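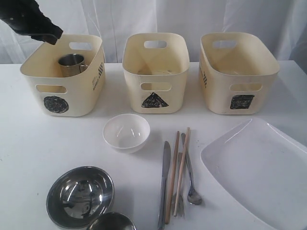
¿Qué hay que dejar escrito antes de que un brazo empiece a clasificar objetos en una mesa compartida?

La regla de clasificación, la posición de partida de cada cosa y quién puede parar el brazo, todo en la misma hoja y antes de dar corriente.

Imprimir | Enviar por correo

23 de abril de 2024

Vale, pues hoy ha tocado normas (otra vez) y al final me lo he pasado mejor de lo que esperaba. La hoja de Rastgate que heredamos en noviembre tenía 34 puntos y la mitad hablaba de una célula cerrada con vallado, que no es lo nuestro. La he dejado en 11, y todavía me sobra uno o dos.

Lo que más me ha gustado: los símbolos. Círculo, triángulo y cuadrado, a rotulador negro, rellenos y debajo del asa delantera de cada cesta. ¡Se leen de lejos! Las tres cestas son del mismo color crema, así que en el parte se pone siempre "círculo", "triángulo" o "cuadrado". Nada de "la de la izquierda", que luego cada uno mira desde su lado de la mesa y tenemos el lío montado.

Más cosas que quedan como norma:

- Los cubiertos se anotan uno a uno, también los palillos. Si se cruzan, se apunta "cruzados" y no se tocan hasta cerrar la ficha.
- El acero pulido va marcado como reflectante. El cuenco grande devuelve media sala deformada y eso hay que saberlo al revisar los vídeos.
- Lo que se salga del encuadre se retira hacia dentro antes de arrancar. Lo digo por el mango del cuchillo y por la fuente blanca grande, que ocupa muchísimo.
- Velocidad reducida al 30 % mientras haya alguien al alcance. Sin excepciones, tampoco para "una pruebecita".
- Mano fuera de la cesta si la pinza está encima del borde. Primero parada, después mano.

Duda abierta: qué hacemos con una taza que ya está dentro de una cesta cuando empieza el ensayo. ¿Cuenta como colocada o como estado inicial? En Kurcombe lo apuntan como inicial y a mí me convence, pero quiero verlo por escrito en la ficha 914 antes de cambiar las demás.

Pendiente: pasar la hoja a limpio y pegarla junto a la seta de parada.

Comentarios (3)

plulel_taller: A favor de lo de los símbolos. ¿Rotulador permanente o del que se borra?

turno_tarde: Yo subiría lo de la mano al punto uno.

mesa2: La taza, inicial. En Haslinger nos volvimos locos por no decidirlo antes.

Entradas relacionadas

Cómo rellenar la ficha de ensayo sin odiarla
Paradas de emergencia: repaso mensual
Apuntes de la visita a Kurcombe
Plulel: cambios en la plantilla del parte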